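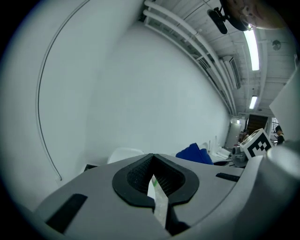
Gateo Community Help
Home > Walls, Floors and Ceilings > Renting

Loose cable on a plain white wall, and a long bare wall next to it. Where do I start?

Asked by Kanako Furukawa, 18 September 2012
Viewed 412 times

Hello everyone, I hope this is the right section. I moved into a rented room in Wamanstead in May and I have been putting off the walls ever since, partly from laziness and partly from fear of my lease.

The room is longer than it is wide and it is all plain and pale. One wall is a sort of grayish white, and then you come to the corner and the next wall is white too and goes off down the length of the room without one single thing on it. My sister came over and said it looked like a dentist had moved out, and I have been a little sore about it.

What bothers me more than the bareness is a cable. It's thin and dark and it comes down from up high in a big lazy curve, and then it just stops, with a small rounded end on it. It isn't plugged into anything. The landlord, Mr. Kuroda, thinks it belonged to a tenant a good while back, but he isn't certain, and he has asked me to please leave it in place until he can find out (he is a nice man, but I wouldn't hold my breath). So I can't cut it or pull it out. I can move it, he said, as long as I don't put holes in anything.

What I'd love to know is:

How do I get the cable out of sight, or at least looking as if somebody meant it, without nails or staples? Right now it is the first thing I see when I open the door.

And what would you do with the long wall? I don't own much art. I have a few prints from my grandmother, a quilt that I'm fond of, and a bookcase that comes up to my shoulder. I'm allowed to hang things with removable strips but I have never used them and I'm scared of bringing the paint off. I'd like to spend under $46, which is what is left in my decorating envelope for this month.

Thank you for reading all this. I do go on.

3 answers

Accepted answer
from porchlight_nan

Welcome, Kanako, and please don't apologize for going on, you should see some of mine!

I'll take the cable first, as I had one very like it in my old sewing room and I looked at it for years before I did anything. The curve is what catches your eye. A dark line wandering across a pale wall will always look like a mistake, but the same line run straight down into a corner nearly disappears. You have a corner right there, so use it.

Before you touch it, do make sure that it isn't live. I know it isn't plugged in at the end you can see, but you don't know what it's doing at the other end, and neither does your landlord by the sound of it. Ask him that one thing before he looks into anything else. If he can't say, have somebody who knows wiring take a look. Until then leave the little end alone and don't let it touch a heater or anything damp.

Once you know it's safe, get a length of stick-on cable channel. It's a skinny plastic trough with a lid that snaps shut, and it comes in white. I used the Vimen kind, which I found at our hardware store in a pack of 2, but any make will do you. Wipe the wall down with rubbing alcohol on a soft cloth and let it dry properly. Hold the channel up where you want it and put a few light pencil marks beside it, then peel and press, and press hard, all the way down. Leave it overnight before you put the cable in. I skipped that last part the first time and the whole business came down on the cat in the small hours, and she held it against me for a week.

If the cable is longer than the wall needs, don't fold it up tight. Make a loose loop at the bottom, wide as a saucer, hold it with a twist tie and tuck it behind whatever furniture ends up in that corner. Your bookcase would be just right for that, and then you've got your landlord's cable exactly where he left it, more or less, and you never have to look at it.

Now the long wall, which is the fun part. Please don't feel that you have to fill it! I would hang the quilt there and let it be the main thing. A quilt softens the sound in a bare room as well, and long rooms with hard walls can be terribly echoey. The trouble is that quilts are heavier than people expect, so weigh yours (stand on the bathroom scale holding it, then without it) and check the number against what the strips say they'll carry. If it's too heavy, drape it over a leaning ladder or a freestanding clothes rail – I've seen both look lovely.

Your grandmother's prints I would keep together, close to where you sit, and lower than you think. Most people hang things for giants. Cut some paper to size and tape it up with painter's tape for a few days and see whether you still like it.

About the paint coming off: when you take a strip down, pull the tab straight down along the wall, slowly, and never out toward you. If it fights you, warm it with a hair dryer for a bit. Try a single strip somewhere hidden first, low down behind where the bookcase will go, and leave it a couple of weeks. Old paint over older paint can let go no matter how careful you are, and it's better to find out back there.

I hope you'll let us know how it goes, and tell your sister that dentists have very nice walls.

Comment from Kanako Furukawa
Oh, thank you so much, I read this twice. I hadn't thought of the corner at all. I called Mr. Kuroda and he's going to ask his brother-in-law about the wiring. Does the channel come painted, or would I have to do that? The wall next to the corner is a shade grayer than the other one, I think, unless it's only the light.

Comment from porchlight_nan
You can paint it, dear. Rub it with fine sandpaper first so that the paint has something to hold. But do it before you stick it up, and see it on the wall in plain white before you go to the trouble. In a corner you'll hardly notice a difference in shade.

Answer from tallbob20

just put the bookcase in front of it. done

Comment from porchlight_nan
It comes from up high, Bob, and the bookcase is shoulder height.

Comment from tallbob20
taller bookcase

Answer from Mrs_Ottermole

I agree with most of what's been said, but I'd like to put in a word for leaving the long wall plain, at least through the winter. We lived with a bare white wall for 20 years in our first house, at the start because we had no money and later on because we had come to like it. The light moved down it in the afternoon, and when we finally hung something there my husband asked if we could take it down again. If you put a good lamp at the far end, down on the floor or on a low stool, you'll get a nice wash of light along it in the evening and the room will feel warmer right away. A secondhand lamp and a warm bulb should leave you plenty in your envelope.

One thing on the cable, though. I'd skip the channel if the paint is at all flaky, because the adhesive on those is a good deal stronger than on the picture strips and they aren't always made to come off. There are small clear clips with removable backing, sold for holiday lights, and if you set them close together the cable will run nice and straight. It will still show, being dark, but a tidy line in a corner is easy enough to live with.

Comment from Kanako Furukawa
I do like the idea of the lamp. Would it look odd with the quilt on the same wall, or should I pick?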